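Our day out at the Clodthorpe open house

Posted 26 Apr 2023

I have wanted to see the inside of the old paper mill at Clodthorpe for as long as we've lived in this part of the world, and this spring they finally opened the doors to the public again, so off we went with sandwiches, a thermos and far too many layers. If you have ever driven the back road from Mutham you will know the chimney. What you can't see from the road is how much is still standing behind it, and how pretty the river is where it bends around the yard (bring your good shoes, it was muddy!).

We parked in the field by the lower gate, which cost us 2 dollars, and walked up along the mill race. The tour started in the rag room. I'm a little embarrassed to say I had no idea that good paper was made from old shirts and bedsheets for so long before anybody bothered with trees. Our guide passed around a handful of cotton scraps and then a sheet of the finished paper, and it had that lovely soft rattle when you shook it. I could have stood there all morning.

From there you go down a short flight of stairs to the vat room, and it is chilly, even in a coat. They still make sheets by hand for the open house. The trick is in the shake, front to back and then side to side, so the fibers settle evenly before the water drains away. My husband had a try and produced something closer to a pancake, and he was given it to take home anyway, folded in a piece of felt. It is drying on our windowsill as I write.

The big machine is upstairs, a Hyvönen, painted dark green and so long that you can't take it all in at once. It doesn't run anymore, but they have cleaned it up beautifully and you can walk the full length of it on a raised platform. I hadn't expected to like this part as much as I did. There's a brass plate at the far end with the number 422 on it, and our guide said the mill hands used to touch it for luck at the start of a shift, so of course we all touched it too.

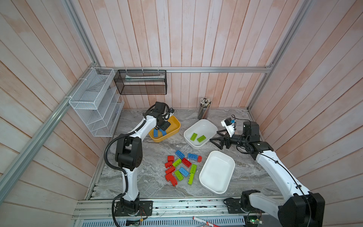 After the machine hall we were ready to sit down. The tearoom is in the old counting house, up by the main gate, and the line moved faster than it looked. I had the leek soup and a cheese scone the size of my fist, and we shared a slice of gingerbread that I am still thinking about. Go early if you want a seat by the window.

We spent the last hour in the shop, where I bought 3 sheets of the handmade paper in a creamy off-white and a little bundle of envelopes with rough edges. They also sell a line of notebooks called Voltuvgate, stitched on the premises, with covers in blue or rust. I went back and forth and came home with the rust. It takes fountain pen ink very nicely, with hardly any feathering.

The next open house is in September, and they're hoping to have the water wheel turning by then. The stairs to the vat room are steep and there isn't a way around them, so call ahead if that would be a problem for you. Dogs are fine in the yard but not indoors. We'll be going back, and I'm bringing my sister and a bigger bag.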